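2019-03-27

Flex tester, seam tape peel, leftovers from the Pullano samples

Started late, compressor tripped again. Lucía reset it. Line pressure fine after that, 6 bar at the regulator.

Peel strips first. Tape batch is the new one from Nornar, same lining as before (the grey knit with the membrane). Jiahui cut them yesterday, 25 mm wide, cut clean except the last few off the roll end which I binned. Pressed at 156 C, 14 s dwell, roller pressure as per the card. Let them sit overnight this time — last time we pulled them warm and the numbers were garbage.

Pulled on the small tensile frame, 100 mm/min. Most fail in the knit and leave tape stuck down, good. Two strips let go at the adhesive side. Both from the left end of the platen. Suspect the left heater again. Chunhua says the thermocouple on that side was moved when the platen cover was swapped in December and never checked afterwards. Would explain it.

To do: surface probe on the platen, left / middle / right, before any more strips get pressed.

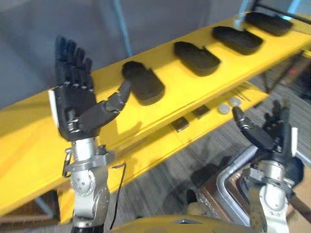 Sole flexing

Running the Pullano winter boot, size 42, on the flex machine. Angle set to 33 degrees, checked with the printed wedge not the dial, dial is out by a bit and always has been. Clamps: toe clamp jaw is worn on the inside, shimmed with a strip of old conveyor belt. Works but somebody order the jaw please.

Checked crack length with the loupe at the first stop. Nothing at the flex line. Small white mark at the ball of the left boot, might be mold release, wiped it and it mostly went. Marked the spot with silver pen so we can find it agian.

Counter skips. Saw it twice, the reed switch misses when the crank is slow on start up. Alfredo wants to move the magnet closer, I would prefer a new switch. Until then start the machine, wait for it to get to speed, THEN zero the counter. Add the lost turns by hand if you forget.

Cold box door seal is leaking at the bottom corner, frost on the outside. Box still holds -20 but the fan never stops. Greased the seal, pressed it back in the groove. See how it looks tomorow.

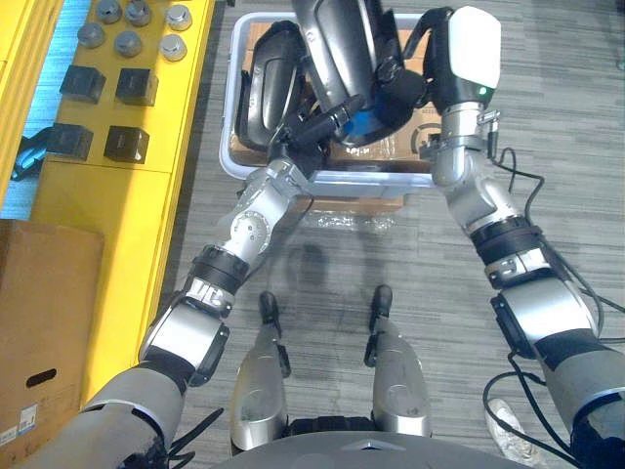
Footwear Test Bench, Machine Development — Fomus workshop

Water bath for the bootie leak test: changed the water, was cloudy. Air hose fitting replaced with the brass one from the drawer. Three booties on the former from the ski glove/boot line job, ran at 0.2 bar, hold one minute. First two no bubbles. Third one a slow string of bubbles at the heel where three tapes cross. Circled, dried, put back in the bag with a tag. Not a machine fault I think, the operator went round the corner too fast and the tape bridged. Kaiwen disagrees, thinks the nozzle is too far back from the nip. Could be both.

Nozzle gap measured: 2 mm. Card says 1.5. So maybe Kaiwen is right. Not touching it until the platen thing is sorted, don't want to change two things at the same time.

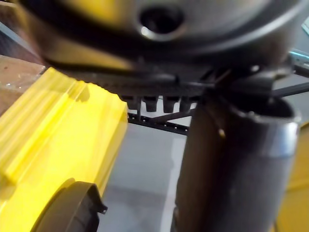 Yellow ribbed object and gray cylinder, wrist camera, close up.

Xia called about the glove former heads. They want the thumb angle opened up, drawing to follow by email. Told them nothing gets cut without the drawing. Also asked if the hot air blower can go on single phase. Told them no, not that heater.

Parts
- toe clamp jaw, flex machine
- reed switch, the sealed type
- PTFE sheet for platen, we are on the last piece
- silver pens, all dried out but one
- fuse for the blower, Alfredo has the value written down

Next: probe the platen (Chunhua + me), finish the flex run on the Pullano pair, repress a new set of strips from the same Nornar roll and compare left end to right end. Jiahui to cut, please write the position on each strip this time. Flex machine is left stopped with the boots still clamped, don't take them off.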